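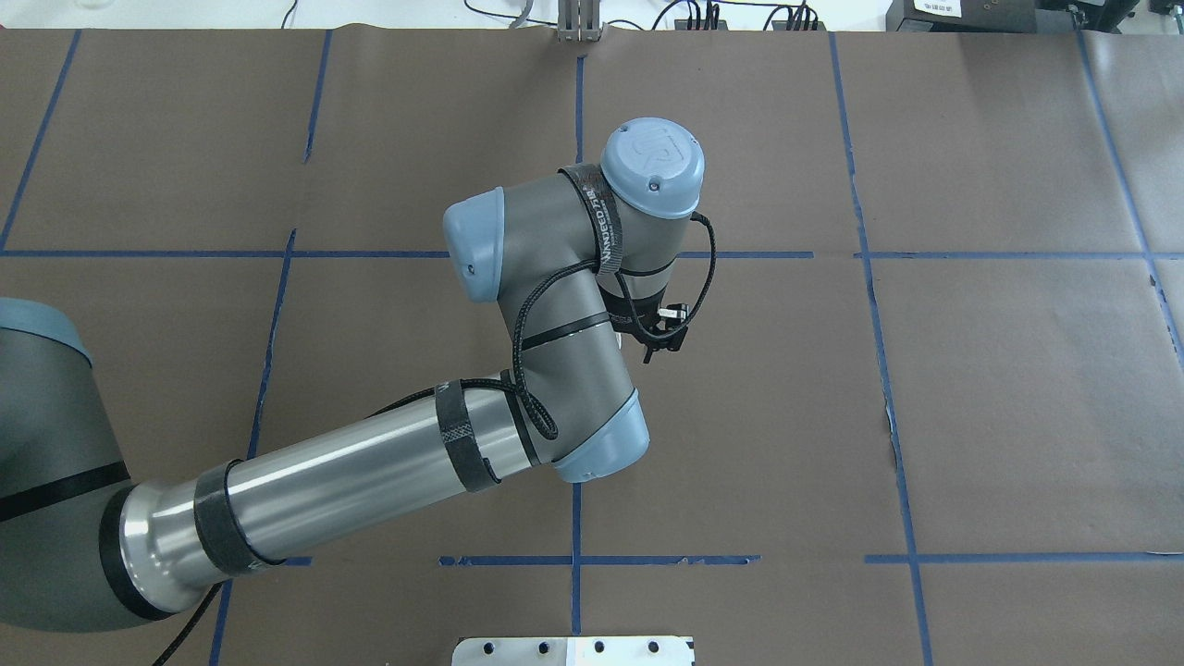

**Sorting and packing helpers wanted, Jirnar workroom**

August 12, 2018

We are looking for 3 friendly, patient people to join us at the long table through the end of November, and if you have ever enjoyed putting a kitchen cupboard in order (you know who you are!), we would love to hear from you. Jirnar sends out secondhand and surplus mugs, bowls and small household things, and we have 2,903 pieces to get through before the holidays.

The work is simple but it does ask for a bit of care. Our tables are covered in brown paper and marked off in blue tape, and each section of the grid is for one kind of item, so you pick a piece up, turn it over, look for chips and set it down where it belongs.
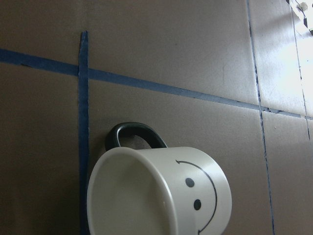 Mugs are the biggest group by far, and we are fond of the cheerful ones, smiley faces included. Handles get the closest look, so please run a finger around the inside of each one. When the paper gets wrinkled or the tape starts to pull, we lay down fresh, and you'll learn to do that too.

You don't need any experience. You do need to be comfortable standing for a good part of the shift, though there are stools, and tea, and plenty of talk. Hui-mei Hung will show you the ropes on your first morning, and she is wonderfully good at it.

Hours are flexible and the work is paid by the hour. To apply, write a few lines about yourself to Vlasta Nedeljković, Jirnar, 59 Zupan Street, or stop in and ask for her at the front desk.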